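I have now read four articles telling me that a table looks better with a small group of objects on it, and every one of them has a photo of a fat old book, some flowers and a little dish. I don't buy it. Or I didn't, and I'm still mostly in that camp, but I spent a good part of September around a shared room where somebody had followed the advice, so I may as well write down what I made of it.

The table is white and rectangular, with one of those round holes for cables near the edge. It's an office table. You can put a bouquet on it and it will still be an office table. Geum-ok Bae, who set it up, thinks the hole disappears once there's something nice to look at. I looked at the hole every time I walked in.

As for the nice things, there's a thick red hardcover with gold ornament on the cover, a white vase of white flowers with green leaves, and a small black square container with no lid. I'll give her the red book. Take it away and you have white on white on white.

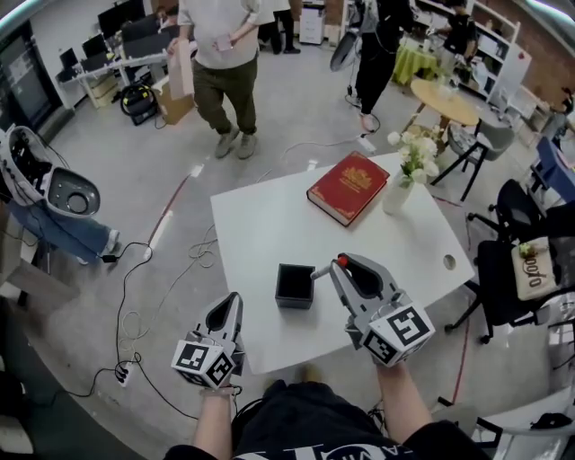 Razia Minhas thinks I'm being stubborn about the vase, and that white flowers in a white vase are the one thing in any room you can't get wrong. She also told me a bare table makes people put their coffee cups on it, and then you have a table covered in coffee cups.

Fine, but I have seen what people do with a decorated table, and it's the same thing, except now they move the book first. The little black container bothers me more. An open box on a shared table is an invitation. Give it a month and it will hold paper clips, a dead battery and 2 keys that don't open anything. Mine at home does.

I also think the articles cheat. They show you the table and never the rest of the room, and the rest of the room is where the trouble is. This one has a white shelving unit full of stuff, a table under a bright green cloth, a round side table with a wooden top, and chairs in black, blue, gray and white that look like they came from different decades. I asked Geum-ok whether she wanted the chairs to match and she said chairs are for sitting on. Hard to argue. 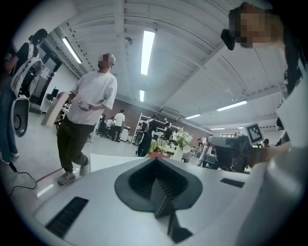
So if I had 500 dollars to spend on a room like that, none of it would go on flowers. I'd buy chairs in one color, or a cloth for the white table to cover that hole, and I'd put doors on the shelves. The green cloth does more for its corner than the whole vase arrangement does for the middle, and I say that as someone who doesn't even like green.

I did try the book trick at home. I used an old atlas, blue, pretty beaten up, with a jar of something from the yard next to it. It looked okay for an evening. Then I needed the table for dinner and the atlas went on the floor, where it still is.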